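From: Stellan Haugland
To: Hillia allotments and kitchen list
Date: Aug 22, 2022
Subject: Re: sourdough gone flat in the heat

Hello all, and hello Sverre, sorry you've had such a rotten run with the bread. I was going to reply properly last night but then the neighbours came round with plums and you know how that goes.

Sverre Backlund wrote:
> Has anyone else's starter given up this month? Mine has been going for
> 4 years without any trouble and now it smells like nail varnish and the
> loaves come out like roof tiles. I feed it in the morning before work,
> same flour as ever (the Forsberg white), same jar, same shelf by the
> window. It goes up like mad by lunch and by the time I'm home it's a
> puddle with grey water on top. I've lost 2 batches and I'm about to
> chuck the lot and start again with pineapple juice or whatever it is
> people do these days. Also my dough goes slack and sticks to
> everything. Help please, the children are asking for shop bread.
> Sverre

Don't chuck it! Please don't chuck it. It's hungry, that's all. The nail varnish smell is what you get when the poor thing has eaten everything in the jar and is sitting there waiting for its tea. I had exactly the same a couple of summers back when we were still in the flat at Prorkholm, top floor, windows facing the wrong way, and I did throw mine out, and I've regretted it ever since because the new one has never had quite the same flavour. (My wife says she can't tell the difference. She can, she's being nice.)

First thing, get it off that shelf. A window shelf in August is far too warm, and I'd bet it's a good bit hotter there than in the rest of the kitchen. Mine lives on the floor of the larder next to the potatoes all summer and it's perfectly happy. If you haven't got a larder, a cupboard on the side of the house that gets no sun will do, or stand the jar in a bowl of cold water and change the water when you think of it.

Second thing, pour off the grey water, keep one spoonful from the bottom of the jar and put the rest in pancakes. I know one spoonful looks mean. Give it plenty of flour and not too much water, so you get something more like a stiff paste than a batter. A stiff starter goes a lot slower and you might find there's still some life in it when you get home from work. Do that morning and evening for a few days and the smell should go. I'd put a bit of rye in as well if you have any, mine always perks up with rye.

About the slack dough, I think you're leaving it too long. Those times in the books are for somebody's chilly kitchen in March! I used to follow the Urnosix timer app to the minute and had a whole summer of puddles before I noticed that the dough was ready long before the thing went ping. Now I use a straight-sided jar with a rubber band round it, put a lump of the dough in there when I mix, and when it's gone up by half I shape the loaf, whatever the clock says.

Cold water in the dough helps too. I put a jug in the fridge the night before, and if it's a really sticky day I put the flour in there as well, which takes up a whole shelf and makes me unpopular. And hold a little of the water back at the start, you can always work it in later if the dough feels tight, but you can't get it out again.
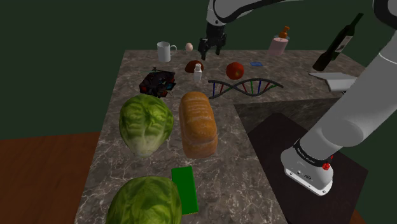 Can you leave the shaped loaf in the fridge overnight in this weather?

I do it nearly every night in summer, straight in as soon as it's shaped, with a plastic bag over the basket, and it goes into the hot oven from cold the next morning. Keep it towards the back where it's coldest. If your fridge is stuffed full and struggling, have a look at the loaf before you go to bed, and if it's already puffy then bake it there and then, late or not.

While I'm on the subject of ovens, I know some of you are refusing to turn yours on at all until the weather breaks, and I don't blame you. We've been baking at five in the morning with the back door open, which sounds grim but is rather lovely, there's a blackbird that comes right up to the step. Flatbreads in a dry pan are the other answer. I take 200 grams of the old starter, a good pinch of salt, a spoon of yoghurt and enough flour to make it soft but not sticky, leave it while I lay the table, then cut it into 4 and roll them out as thin as I can be bothered. Very hot pan, no oil, flip when it bubbles. The children might forgive you for the roof tiles.

On flour, I've not noticed anything wrong with the Forsberg white, Sverre, I'm on the same one. But if your bag has been open on the same shelf as the jar all summer then do have a sniff of it. And a good look for moths while you're there! We had them last year and had to empty every packet in the house, lentils, oats, the posh rice, everything. I've kept the lot in lidded tubs since then.

If you've already tipped it down the sink by the time you read this, I've got plenty of mine and I can leave a jar for you in the shed on the Hillia plot, on the low shelf behind the watering cans. Just say which evening. Bring a jar back at some point if you can, I'm down to the ones with no lids.

Oh, and has anyone got a use for plums? I wasn't joking about the neighbours. There are two carrier bags in the hall and I've run out of sugar.

Cheers,
Stellan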